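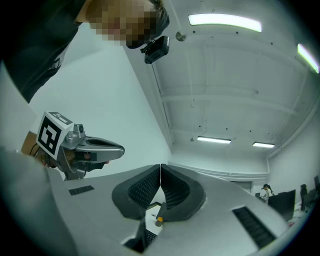
Hand tool

A hand tool is an implement that is held and powered by the person using it, without an engine or motor. Common types include hammers, saws, chisels, pliers, wrenches, screwdrivers, files and clamps. Hand tools are used in construction, farming, repair work, medicine, cooking and the arts. Many jobs that were once done only by hand are now done by machine, but hand tools remain in general use for fitting, finishing and small repairs.

Definition

Most writers limit the term to tools that can be carried and operated by one person. Tools that draw on electricity, compressed air or fuel are usually grouped separately as power tools, even when they are held in the hand. The line is not always clear. A hand-cranked drill is normally counted as a hand tool, while a treadle lathe, which is driven by the foot and stands on the floor, is often listed with machines.

Devices used for measuring and marking, such as squares, rules and scribers, are included by some authors and left out by others. Trade catalogs generally include them.

History

The oldest known tools are of stone and were made by striking one rock against another to produce a sharp edge. The fitting of handles came much later and allowed a heavier blow with less strain on the wrist. Copper, bronze and then iron replaced stone for cutting tools over a long period, and at different times in different regions.

Roman carpenters used planes, frame saws and claw hammers whose shapes are close to those of modern ones. In medieval Europe, tools were made by local smiths, often to the order of the buyer, and handles were commonly cut and fitted by the worker. Factory production spread during the eighteenth and nineteenth centuries. Steel of even quality became cheaper, and standard sizes made it possible to replace one part of a tool without replacing the whole.

Classification

Hand tools are most often grouped by the work they do:

Cutting tools – knives, saws, chisels, shears, planes
Striking tools – hammers, mallets, sledges
Holding tools – pliers, tongs, clamps, vises
Turning tools – wrenches, screwdrivers, braces
Abrading tools – files, rasps, sharpening stones

A second system, used in many museum collections, sorts tools by trade. Under this system a cooper's knife and a saddler's knife are filed apart, although the two may look much alike. The regional tool museum at Pliltenberg, which holds 1047 cataloged pieces, uses trade as the main heading and function as the second. Its former keeper, Lindalva Figueiredo, argued in her guide to the collection that tools sorted by function alone lose their link to the workshop they came from.

Handles and grip

Two basic grips are recognized. In the power grip the fingers wrap around the handle and the thumb closes over them, as with a hammer. In the precision grip the tool is held between the thumb and the fingertips, as with a small file or an engraving tool. Many tasks call for both, and workers shift between them without stopping.

Handle shape affects comfort and fatigue. A handle that is too thin requires a tighter squeeze, and one that is too short presses into the palm. Pliers with bent handles keep the wrist straighter in some positions but are less suitable in others. Ash and hickory are the traditional woods for striking tools in North America. Beech is widely used in Europe for planes and chisels.

Care and storage

Steel tools rust in damp air and are usually wiped with light oil before storage. Cutting edges are protected with guards, rolls or racks. Loose hammer heads are a known hazard, and a cracked handle is normally replaced instead of being glued or taped. Bench chisels are often ground to a bevel of 30 degrees or slightly less, depending on the wood to be cut.

See also

Machine tool
Power tool
Toolbox
Woodworking joints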